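How Does a Robot Know What to Do Next?

Words by Zixuan Yuan
Telldale Young Readers, Science Pages

If someone asks you to carry a basket to the vegetables, you just do it. You look, you walk, you hold on. Your brain sorts out the small steps so quickly that you don't notice them.

A robot has no brain. It has software, which is a set of instructions written by people and run on a computer. The software for a shopping robot has several parts, and each part has its own job.

Part one: seeing

A camera gives the robot a picture. To a computer, a picture is only a very long list of numbers. Each number tells how bright or what color one tiny dot is. The part of the software that turns those numbers into "carrot" or "floor" is called perception.

Perception software learns from pictures that people have already labeled. At the Urkendale workshop, the team started in January with 200 pictures of vegetables. That was not enough. The software kept mixing up green beans and cucumbers, so the team added more pictures, taken from the side, from above and in dim light.

Perception also has to find people. A person near the robot matters more than any vegetable, so the software checks for people in every new picture it gets.
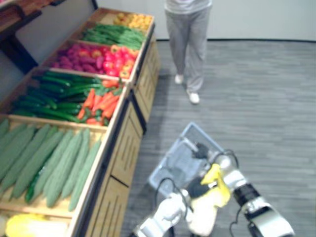
How often does the robot look around?
It takes in 30 new pictures every second. The software compares each one with the one before it, so it can tell what has moved.

Part two: planning

Once the robot has worked out what is near it, it needs a plan. The planning software in this project is called Tefera. It starts with a big job, such as "bring the basket to the peppers," and cuts it into smaller ones:

Hold the handle.
Lift the basket.
Move along the aisle.
Stop beside the right bin.

Then Tefera looks for a path. It makes a kind of map in which some places are free and some are taken. A display stand is taken. A wall is taken. The spot where a person is standing is taken, and so is a bit of space on every side of that person. The path has to stay in the free places.

People walk around, so the map gets old very fast. Tefera throws away its path and makes a new one nearly 6 times a second. Most of the time the new path is almost the same as the old one.

The planner has to think about the arms as well. An elbow can bump into a shelf even when the hand is in a safe place. Before an arm moves, the software tests the whole movement on the computer, from the shoulder to the fingertips.

Part three: control

Control is the part that makes the motors turn. The plan might say "bend this joint a little." Control sends power to the motor, reads a sensor to find out how far the joint went, and fixes any difference. It does this again and again. Engineers call it a feedback loop.

You use feedback too. Try touching your nose with your eyes closed. Your muscles tell your brain where your arm is, and your brain corrects it along the way.

A robot hand with fingers needs a lot of control work. Every finger has joints, and the thumb has to work with the fingers to pinch or grip. If one finger closes too early, it can push an object away before the others reach it.
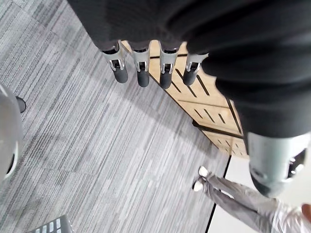 Why not squeeze everything as hard as possible?
A hard squeeze would crush soft food like a tomato. The software begins with a light grip and adds force in small steps until the object stops slipping.

When something goes wrong

Software makes mistakes. At the Grurham test day on 2023-10-28, the planner got stuck between 2 paths that were equally long. It picked the left one, then the right one, then the left one again, and the robot stayed where it was. The fix was one short rule: keep the path you have unless the new one is clearly better.

The team found the problem by reading the log. A log is a diary that the software writes by itself, with a line for each choice it makes.

Words to know

Perception: working out what is in a picture
Planning: choosing the steps and the path
Control: making the motors follow the plan
Log: a record of what the software did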